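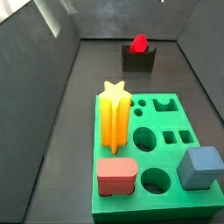
Green foam shape sorter with the yellow star block

August 27, 2022 – by the Menville workshop desk
Filed under: Home & Workshop Tips / Campaign Season

Yard signs, banners and hustings kit: making it last until polling day

Corrugated plastic signs fail at the fixings long before the print fades. Punch the holes 30 mm in from the edge and fit an eyelet to each. Cable ties should be left with a finger's width of slack, as a tight tie cuts through the flutes in the first strong wind.

For stakes, use 38 mm square softwood, pointed on all four sides. Drive the stake first, then fix the sign. Hammering a stake with the board already attached splits the plastic along the screw line. In clay, make a pilot hole with a steel bar.

Our ward order in July came to 130 boards and 200 stakes. The spare stakes were all used. 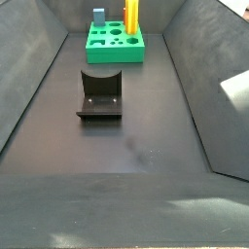

Banners need more care than boards. Roll them with the print facing outwards around a cardboard tube at least 75 mm across. A folded banner keeps its creases, and the ink cracks along them. If it has already been folded, lay it flat in a warm room overnight – do not iron it.

Leaflets should be stored flat, off the floor, in bundles of 300 with a card at top and bottom. Garages are too damp for this. A Gudix crate with the lid clipped down is adequate for a fortnight. Write the street names on the end of the crate, not the lid, so they can be read when stacked.

Folding lecterns of the Utomholm type tend to loosen at the hinge bolt. Replace the plain nut with a nyloc nut and add a washer on each side.

Old stickers come off boards with warm water and a plastic scraper. White spirit will remove the glue but also dulls the print, so test a corner first.

Check the local rules on display dates before storing anything. Boards left up after the permitted period are usually removed by the council, and the stakes do not come back.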